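Zusthorpe Household Companion > Playroom > Learning Toys > Foam letters

This site uses cookies to remember your reading size and which pages you have saved. By carrying on you agree to this. Manage settings

Foam letters

Foam letters are small, lightweight alphabet shapes cut from soft foam and used mostly by young children for play, early spelling and sorting. They are sold loose in tubs and bags, or as push-out pieces in a puzzle mat, and most families with a child under six will know the feeling of finding one under a cushion. They are close relatives of the magnetic fridge letter and the wooden alphabet block, though they are quieter than either when tipped out onto a floor (a quality that parents of early risers come to appreciate very much).

Materials and colours

The usual material is a closed-cell foam, most often the kind known as EVA, which is springy, easy to cut and doesn't soak up water the way a sponge would. Thin letters can be cut with ordinary scissors at home, while thicker ones are stamped out with a shaped die. Bright, plain colours are the custom. Some makers give the vowels one colour and the consonants another, which is handy for teaching, but a good many sets simply mix the colours up, and children seem to enjoy them just as well.

Lower case or capitals

Older sets were nearly always capitals, which are easier to cut and easier for small hands to tell apart. Lower case has become more common as schools have come to favour it for first reading. It brings its own little muddles. A loose foam letter has no right way up and no front or back, so a "b" can be turned into a "q" or flipped into a "d", a "u" becomes an "n", and an "r" lying at an odd angle may pass quite happily for a "v". Some makers print a line along the foot of each letter to help, and some teachers mark the backs with a dot of pen.

Sorting and plate games

The simplest game is tipping the letters out and putting them somewhere else, and it would be a mistake to look down on it. Picking up a flat piece of foam calls for a proper pinch, and setting it down where you meant to takes more care than grown-ups remember. Dinner plates make good sorting trays, having a rim that keeps things together. In the commonest version the letters are spread in the middle of a table with a plate to each side, and they are moved across by colour, by vowel and consonant, or by whatever rule the youngest player has just made up.

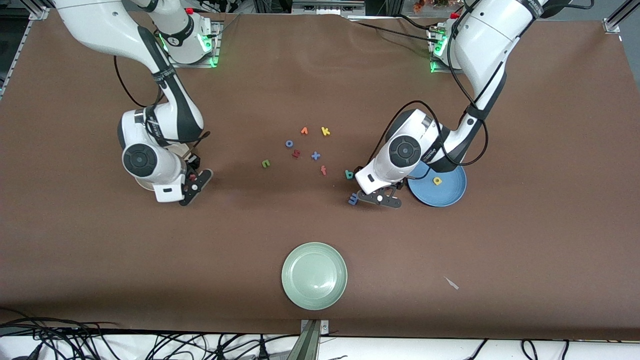

Kovačević, July

A cloth underneath is a help, as foam skates about on a polished tabletop, and a plain brown one lets the blues, reds and yellows show up nicely. With the single "a" on the blue plate and the consonants still in the middle, a vowel game would have the "o" and the "u" to come next. The Zarkwood Toy Library, which has lent out alphabet sets since 1997, suggests starting with only a handful of letters and adding more as the child gets the hang of it. Tavion Strickland's booklet for the library, Letters on the Table, gives 11 plate games, including a lovely slow one in which each letter has to be traced with a finger before it may be moved.

Spelling with a loose set

A single alphabet runs out quickly once real words begin, and "mummy" is the usual heartbreak. For this reason larger tubs carry extra vowels and several each of the busier consonants. The Trumider tub, a favourite in playgroups, holds 62 pieces and manages most family names with a bit of borrowing.

Care and storage

Foam letters can be washed in lukewarm water with a drop of dish soap and laid out on a towel to dry. Strong sun fades them, and a hot dashboard will curl them. A mesh bag does nicely for storage, particularly if the letters also go in the bath. Small pieces aren't suitable for babies or for any child who still chews things, and a letter with a bite out of it should be thrown away.

Reader comments (3)

Elsie Halliday: We wash ours in a pillowcase on the cool cycle and they come out fine, though I'd leave out any thin ones. Lovely to see the plate game get a mention, my gran played it with buttons!

marg_in_the_kitchen: Does anyone know if the tub comes with more than one "y"? We have a Lily and a Henry and there are tears.

Dov P.: The muddle with "u" and "n" is real. We put a dab of nail polish on the bottom edge of ours and it has lasted nearly two years.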